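Craft room walk-through, Oct 15, 2026
Filled in by Tamsin Tillman

14 shares | 4 comments

I do this one every fall before the November sale and I always find something, so grab a coffee!

Tables level, no wobble: OK. I leaned on every one of them with my full weight (very scientific).

Seams between table panels: OK, but keep an eye on it. Run your hand along the join on the white one and tell me if it ever catches a sleeve.

Tabletops wiped: Mostly. There are still little dark specks on the white one and I didn't get to them, sorry Priya.

Baskets and handles: OK. I tugged on the handles and looked for split ends in the weave. Please don't hang them from the coat hooks again.

Personal stuff off the work surfaces: FAIL. Hats, mainly. The teal cap with the white stitching is still out, so come and get it, whoever you are.

Walkway 42 inches clear: OK once I shoved two stools back under.

Fire extinguisher tag: Needs a new one. Lyle is calling Wilten.

Comments (2)

Amos Whitlock: Stools were me. Will fix.

Rochelle Kowalczyk: Can we add the paper cutter to the list? The guard sticks.
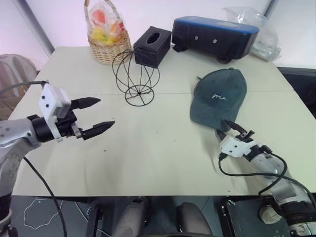 White table, cap still out, wicker basket in the back corner.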